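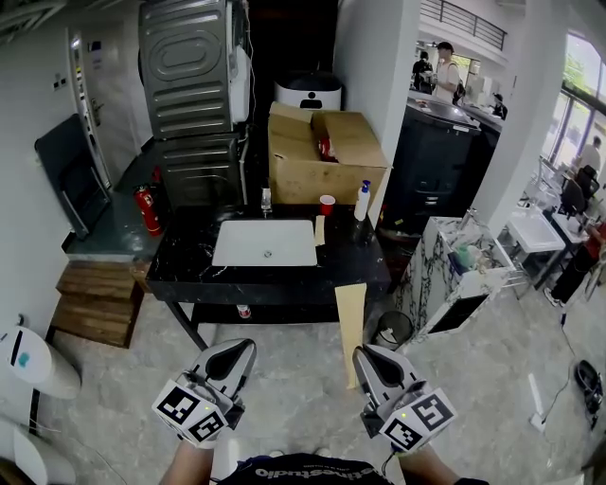 Rimby Daily Pages

Rimby Daily Pages is an annual online writing event in which participants publish one short blog post on every day of February except Sundays. It was started by the blogger Nuno Salgado as an informal exchange among writers who wanted company through the slow weeks of winter. The event takes its name from Rimby, the blog-hosting service on which the first edition was held.

Format

Participants register a blog during January and receive a place on a shared list. Each post must be at least 80 words long and must appear before midnight in the writer's own time zone. There are no assigned topics. Many participants choose a personal theme, such as family recipes, local walks or a story told in installments, but a theme is optional and may be dropped at any point.

Posts may be written ahead of time and scheduled. This practice, known among regulars as "banking," was discouraged in the first two editions and has been allowed since the third. A writer who misses a day may publish two posts on the next one. This allowance may be used up to 5 times, after which the blog is moved to a separate list of "resting" entries – it remains open to readers but is not included in the closing roundup.

Participants are also asked to leave comments on other blogs on the list. Every Friday, the organizers publish a reading page with links to posts suggested by readers. Writers may not suggest their own work.

History

The first edition drew 56 blogs, most of them belonging to readers of Salgado's own site. Registration was handled by e-mail, and the list was updated by hand each evening. Growth in later years made this arrangement difficult, and the list was moved to Kustareo, a link-sharing tool that allows writers to add and correct their own entries.

The largest edition to date was the sixth, during which 3763 posts were recorded. The following year the organizers closed registration early, citing the time needed to check links.

Salgado stepped back from daily management after the seventh edition. He continues to write the opening post each year.

Related activities

A follow-up event, the Issahaku Week, is held in the spring for writers who wish to revise a post from the main event. Revised versions are published next to the originals, with a short note on the changes made. Selected pairs have been collected in Zirkix, a free digital magazine edited by former participants.

Reception

Regular participants have praised the low word minimum and the absence of prizes. Criticism has centered on the comment requirement, which some writers consider a burden during a month of daily posting – a proposal to make it voluntary was discussed after the eighth edition but was not adopted.

See also

Blog carnival
Writing prompt
Web ring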